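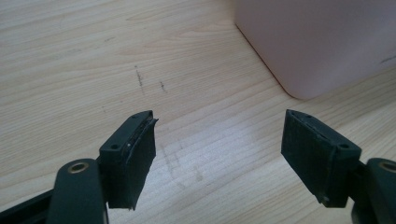
Figure 1. Jaws open over the table, with the left pad lifting at its top corner.

What went wrong with our grip test

Our group (me, Thulani Hendricks and Ntombi Van der Merwe) spent the second half of the semester on what was meant to be the easy bit of the project. We'd already named the gripper Nolero, we had the linkage moving nicely, and all that was left was to close it on things 500 times and write down how often it dropped them. I'd even started the results table before we had any results, so that tells you how confident I was.

The plan was simple. Pick up a small plastic tub, hold it, put it down, repeat. Whoever was on the gripper called out each go and somebody else typed it in. A drop meant the tub left the jaws before we let it go. A slip meant it moved in the jaws but stayed there. Ntombi wanted a third category for "twisted", which Thulani and I talked her out of, and I'm sorry to say she was right and we were wrong.

The first hundred or so went well enough that we got bored. Then on grip 117 the tub swung around and shot out sideways across the table. We all laughed and carried on, and it did it again a few goes later. By the end of the run we had 79 drops in the log, nearly all of them after that first one, and nearly all with the same swing to the left.

Blaming everything else first

I'd love to say we looked at the pads straight away! We didn't. My theory was the linkage. I thought one arm was lagging behind the other, so I spent a whole afternoon working the fingers open and shut by hand and feeling for play around the bushings. They felt fine. Thulani thought the tub was the problem and washed it, and then washed it again with different soap. Ntombi reckoned we were getting tired and squeezing less, which was a fair point, so we swapped over and she did a short run fresh after lunch. Same swing, same direction.

It was Ntombi who ended up running a fingernail along the top of the left pad and feeling it catch. The edge had started to come away. Once you know about it you can't stop seeing it, but all three of us had been staring at the tub the whole time and not at the thing holding it.
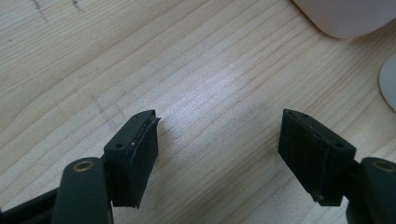

Friction was something we'd covered in one paragraph of our design report, and I wrote that paragraph, so this part is on me. I'd put down that both fingers would have "equal grip" and never checked it. The faces don't even match: the right one has closely spaced ridges running down it and the left has a smoother lining in layers, with a ragged top edge. We had pads left over from two different batches and used one from each, thinking grip was grip. If one side holds better than the other, then when something starts to slide it slides on the weaker side, and the whole tub pivots. I drew it out on paper for Thulani and he said it looked like a revolving door, and I haven't thought of a better way to put it.

Add a pad that's peeling at the top and it gets worse. Our best guess is that the loose edge folded a tiny bit when the jaws closed, so the tub was sitting on a lump. We can't prove it with what we recorded. A "twisted" column would have helped a lot here (see above, sorry Ntombi).

The safety side

Nothing we picked up was heavy or sharp, so a flying tub was only funny. Our supervisor didn't find it quite as funny. She pointed out that Mokgethi, the next project in line, wants to borrow the same fingers for glass jars, and asked what our rule was for stopping a test. We didn't have one. We'd watched the thing fail over and over and kept going because the target was 500 and we wanted to hit 500.

So now there's a rule. Two drops in a row and the run stops, both pads get looked at and touched, and whatever we find goes in the log before anybody starts again. We've also added a pad check at the start of every session.

What I'd change

Both pads should come from the same sheet, obviously. I'd clean the backing properly before gluing too – Thulani and I can't agree on whether we wiped the left housing down, and neither of us wrote it down, so that's a gap we can't fill now. I'd also like to try a small lip along the top of the housing so the edge of the pad is tucked under something. Ntombi has a sketch for it and thinks it will take eight minutes to print. I think she's dreaming, but she was right about the column.

We'll rerun the full test in June with matched pads, and the old log stays in the appendix with all 79 drops left in.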